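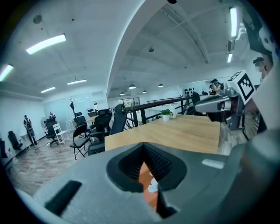

Two hand-held grippers at the table, one with a marker cube on top

From: Zyanya Manríquez
To: Jurik and Pronik surname list
Subject: Re: Jurik brothers in Salinas, where to look next?

Oh, I am so glad you posted this! I have been chasing the Salinas Juriks since my aunt gave me her address book, and I had no idea anyone else was looking at the Votow side of them.

You wrote:

> My great-grandfather Anton Jurik was supposed to have come over
> from Votow with a brother, and they both picked lettuce near
> Salinas for a few years. I have Anton's naturalization papers but
> nothing at all for the brother, not even a first name. The family
> story says he "went back." I've tried the census under Jurik,
> Yurik and Jurick. Is there anything else to try, or should I
> take the story at its word?

Please don't give up on him yet. Try Urik, without the J, and try Gurick too. My own line shows up as Gurick in one census and as Pronik in the next, and that second one had me stumped for two winters until I worked out that the census taker had put the whole household under the landlady's name (she was a Pronik, and so was her son-in-law, which didn't help). If your brother was boarding somewhere, look for the boarding house first and then read every line in it. I went through 246 names on one stretch of road that way and found 14 people born in or near Votow, three of them in the same house!

Do you have both parts of Anton's naturalization, the declaration and the petition? The witnesses on the petition are worth a good long look. Mine had a witness with the same last name, spelled differently, and he was a cousin I'd never heard of.

As for "went back," my family said that about someone too, and he was in the next county with a wife and up to 24 cousins' worth of descendants, depending on how you count the steps. So check the marriage books on both sides of the county line before you start on the ship lists.

One more thing. The parish register for Votow has a gap, but the baptisms pick up again afterward, and the priest who took over wrote notes in the margins when people left for America. They're short and the handwriting is awful, but I've copied out 38 of them so far and I'm happy to send you what I have. There are two Juriks in there with no destination given. One is a Josef. I can't tie him to your Anton yet, but if you know Anton's mother's maiden name we could compare.

Could you send me that, and the village on the declaration exactly as it's spelled, even if it looks wrong? I'll be at the library in September to finish the last of the margin notes and can look up anything you like while I'm there.

Zyanya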